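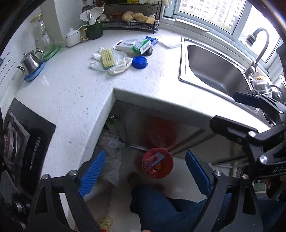 Notes, Sunday session, Sep 29, 2019. 15 min slot, keep it moving

Title slide. Jerkness: a cheap score for throwing out bad hand-held demos before training.

The problem. People collect with a gripper in real kitchens. Lots of demos, quality all over the place. Sudden stops, hand shakes, fingers that close twice on the same thing. Policy learns all of it.

What we do. Take the pose track, third derivative of position, smooth it, normalise by path length. One number per demo. Thats the score. No labels, no second model.

(Someone will ask why not just speed. Slow demos are fine! Slow and jerky is the bad case.)

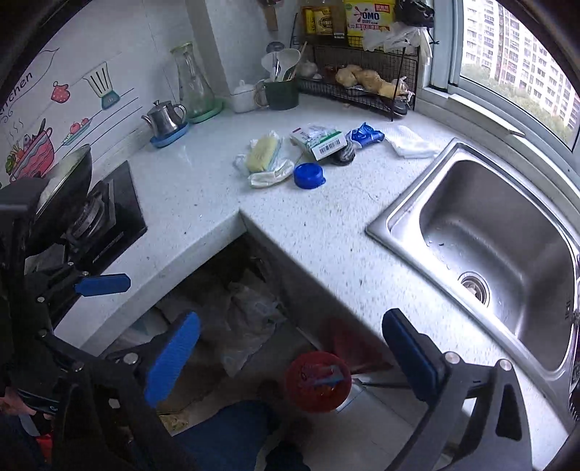

Counter clutter matters for this. Lots of small stuff close together means short corrections near the grasp, and the score goes up even when the person did a good job. So we only score the reach, cut before finger close. First version didn't do this and threw away most of the hard kitchens. Say this slowly, it's the main lesson.

Data: Prarholm set, 2386 demos. Keep the smoothest 75 percent, train as usual.

Result: the trained policy does at least as well on the smaller set. Gap is biggest on small flat objects. Don't oversell, one robot only, one policy type.

Compare with Amegashie filter. Needs a trained critic, hours to run. Ours takes 60 seconds on a laptop. Scores mostly agree, dissagree on long reaches.

Limits: tracking dropouts look just like jerk. Melley tracker flags these, older logs don't. Skip if short on time.

Code out in November. Questions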